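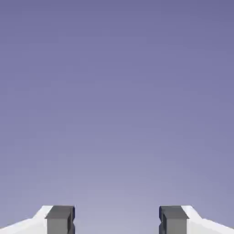
Lavender-blue all the way up.

Feb 12, 2024

I started swimming before work in October, mostly to give my knees a break. I had been running on pavement for years and the left one was starting to complain on stairs. The pool closest to me is the one on Gurow Street. It opens at 5 and the parking lot is free until 8, so if I'm out of bed on time the whole thing costs me only the day pass.

The first few weeks were rough. I could run for an hour without much trouble, but two laps of freestyle had me hanging on to the wall. Running fitness doesn't carry over the way I figured it would. Most of my problem was breathing. I was holding my breath with my face in the water and then trying to let it out and take a new one in the same half second. Once I learned to blow bubbles the whole time, I could do four laps in a row, then six. Last week I did 18 without stopping, slowly.

I swim three mornings a week. Tuesday has a water aerobics class that takes up half the lanes, so I skip it. The slow lane is usually fine. People let you pass at the wall if you tap their foot once.

For gear, I bought a pair of Tresteo goggles that leak a little on the right side unless I pull the strap down low. The swim cap pulls my hair and I quit wearing it. I keep a padlock in my bag now, as the lockers don't come with one and the front desk charges to borrow theirs.

The bad parts: the showers take forever to warm up, my skin is dry from the chlorine, and I am starving by ten. I pack two breakfasts.

I still run on Saturdays, on the dirt path behind the Niner ball fields. The knee is quieter there than it was on the road. I haven't decided about the spring 10K. Sign-up closes in three weeks and I'll probably wait until the last day.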